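3. 연구 방법

3.1 자료 수집

본 연구는 연예인 커플의 열애설이 온라인에서 확산되는 과정에서 팬 댓글이 어떤 방식으로 관계의 진위를 판단하는지 살펴본다. 분석 대상은 드라마 〈Talham〉에서 연인 역을 맡은 배우 Maëlys Leblanc과 Maxence Guérin의 동반 사진이 공개된 뒤 팬 커뮤니티 Patora에 올라온 게시물이다. 두 배우의 소속사는 수집 기간 동안 열애설을 인정하지도 부인하지도 않았다. 공식 입장이 나오면 댓글의 성격이 급격히 바뀐다는 점이 선행 연구에서 지적되어 왔으므로(Reisinger의 사례 분석 참조), 입장 표명이 없는 이 시기는 팬들의 추론 과정을 관찰하기에 적합하다.

수집은 7월 한 달 동안 올라온 게시물로 한정하였다. 먼저 두 배우의 이름 또는 커플 애칭이 제목에 들어간 게시물을 모두 내려받고, 중복 게시물과 광고성 게시물을 제외하였다. 남은 게시물 가운데 댓글이 50개 이상 달린 것은 19건이었다. 이 19건의 댓글에서 이모티콘만으로 이루어진 것, 다른 댓글을 그대로 복사한 것, 작성자가 삭제한 것을 뺀 뒤 556개를 최종 분석 자료로 삼았다. 자료에 대한 마지막 접속 확인은 11/16/25에 이루어졌으며, 이 시점에서 게시물 두 건은 비공개로 전환되어 있었다. 비공개로 전환된 게시물의 댓글은 통계에는 포함하되 본문에 인용하지 않았다.

Patora의 댓글은 로그인한 회원만 작성할 수 있으나 열람에는 제한이 없다. 그럼에도 작성자가 연구 자료로 쓰일 것을 예상했다고 보기는 어렵다. 따라서 아이디와 작성 시각은 부호화 이전에 삭제하였고, 인용문은 뜻을 바꾸지 않는 범위에서 어순과 어미를 조정하여 검색으로 원문을 찾을 수 없도록 하였다.

3.2 부호화 절차

부호화는 연구자 두 명이 독립적으로 수행하였다. 분석 단위는 댓글 한 개이며, 한 댓글에 둘 이상의 주장이 담긴 경우에는 분량이 가장 많은 주장을 기준으로 분류하였다. 분량이 비슷하면 먼저 나온 주장을 택하였다. 예비 부호화에서 얻은 범주는 증거 제시, 증거 반박, 관계 응원, 사생활 옹호의 네 가지이고, 어디에도 속하지 않는 댓글은 기타로 두었다.

증거 제시는 사진 속 장소, 옷차림, 촬영 시점 등을 근거로 두 사람이 실제로 교제 중이라고 주장하는 댓글이다. 증거 반박은 같은 근거를 작품 홍보나 우연으로 설명하는 댓글을 가리킨다. 관계 응원에는 진위를 따지지 않고 두 사람의 조합 자체를 반기는 댓글이 들어간다. 사생활 옹호는 추측을 멈추자고 요구하거나 사진 유포를 비판하는 댓글이다. 증거 반박과 사생활 옹호는 실제 자료에서 자주 겹쳤는데, 사진의 내용을 다루면 전자로, 사진을 다루는 행위 자체를 문제 삼으면 후자로 보았다.

두 연구자의 판단이 갈린 댓글은 논의를 거쳐 분류하였다. 의견 차이는 반어 표현에서 가장 많이 나타났다. 가령 “그냥 동료끼리 밥 먹은 거겠지”라는 댓글은 문자 그대로 읽으면 증거 반박이지만, 앞뒤 댓글이 모두 교제를 기정사실로 받아들이는 흐름이라면 증거 제시에 동조하는 농담일 수 있다. 이런 경우에는 바로 앞의 댓글과 바로 뒤의 댓글까지 읽고 판단하였으며, 그래도 결정할 수 없으면 기타로 돌렸다.

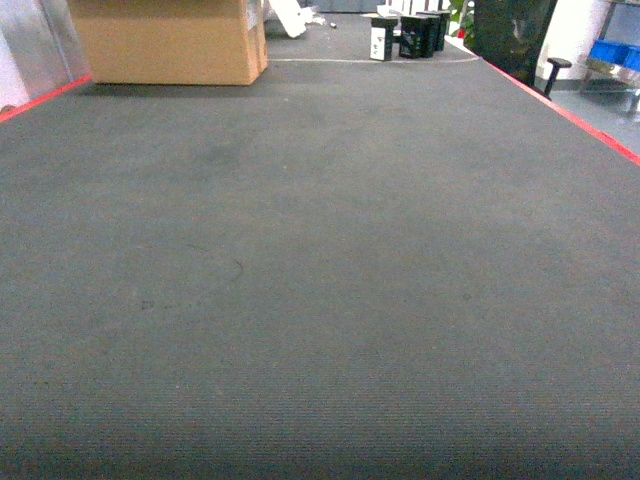
그림 1. 짙은 회색 카펫 표면. 가운데에서 약간 왼쪽에 가늘고 휘어진 자국이 있다.

3.3 면접 조사

댓글만으로는 작성자가 열애설을 얼마나 믿는지 알 수 없다. 이 한계를 보완하기 위하여 Patora에서 오래 활동한 회원 두 명을 면접하였다. Marcelle Coste는 〈Talham〉 방영 이전부터 Leblanc의 팬이었고, Huguette Roussel은 드라마를 본 뒤 커플 게시판에 가입하였다. 두 사람은 실명 사용에 동의하였다. 면접은 화상 통화로 한 차례씩 진행하였으며 녹취록은 당사자의 확인을 받았다.

질문은 세 부분으로 구성하였다. 첫째는 동반 사진을 처음 접한 경로, 둘째는 사진을 본 뒤 찾아본 자료, 셋째는 댓글을 쓰거나 쓰지 않은 이유이다. 교제 여부에 대한 개인적 믿음은 면접자가 먼저 묻지 않고 대화 중에 나올 때에만 이어서 질문하였다.

Coste는 사진을 게시판이 아니라 연예 매체 Howells의 기사에서 처음 보았다고 답하였다. 기사 제목이 단정적이어서 오히려 본문을 끝까지 읽었고, 사진의 출처가 적혀 있지 않아 댓글을 달지 않았다고 한다. “누가 찍었는지 모르는 사진으로 배우한테 축하한다고 하는 건 이상하잖아요”라는 것이 그의 설명이다. 반면 Roussel은 게시판에서 사진을 본 당일에 여러 개의 댓글을 썼다. 그는 교제가 사실인지는 중요하지 않았다고 말하면서, 드라마가 끝난 뒤 조용하던 게시판에 다시 사람이 모인 것이 반가웠다고 하였다.

두 답변은 3.2의 범주가 믿음의 강도와 곧바로 대응하지 않음을 보여준다. Roussel의 댓글 가운데 하나는 사진의 배경이 드라마 촬영지인 Cedunham의 식당과 같다고 지적한 것으로, 부호화 기준에 따르면 증거 제시에 해당한다. 그러나 작성자 본인은 이를 교제의 증거로 내세운 것이 아니라 촬영지를 알아본 사람끼리 나누는 이야기로 여겼다. 따라서 4장의 결과에서 증거 제시의 비중은 열애설을 믿는 팬의 비중으로 읽어서는 안 된다.

3.4 자료의 한계

첫째, Patora는 두 배우에게 호의적인 이용자가 모이는 공간이다. 각 배우의 개인 팬덤에서는 열애설에 대한 거부감이 더 크게 나타날 가능성이 있으며, 본 자료로는 이를 확인할 수 없다. 둘째, 게시판의 글자 수 제한은 댓글당 500자이다. 긴 분석을 쓰려는 이용자는 댓글을 나누어 올리거나 새 게시물을 만드는데, 전자의 경우 한 사람의 주장이 여러 단위로 집계된다. 나누어 올린 댓글은 합치지 않고 그대로 두었다. 아이디를 삭제한 뒤에 부호화를 진행하여 동일 작성자를 확실하게 가려낼 방법이 없었기 때문이다.

셋째, 운영진이 삭제한 댓글은 수집되지 않았다. Patora의 이용 규칙은 배우의 거주지나 가족에 관한 언급을 금지하고 있어, 규칙을 어긴 댓글은 수집 이전에 사라졌을 것으로 보인다. 사생활 옹호 범주에 속한 댓글 중에는 이미 삭제된 글을 비판하는 것이 포함되어 있으며, 이들은 비판의 대상이 남아 있지 않아도 분석에서 제외하지 않았다.

면접 대상이 두 명에 그친 점도 고려해야 한다. 면접 자료는 댓글 분류의 결과를 해석할 때 보조적으로만 사용하였고, 범주별 빈도의 계산에는 반영하지 않았다.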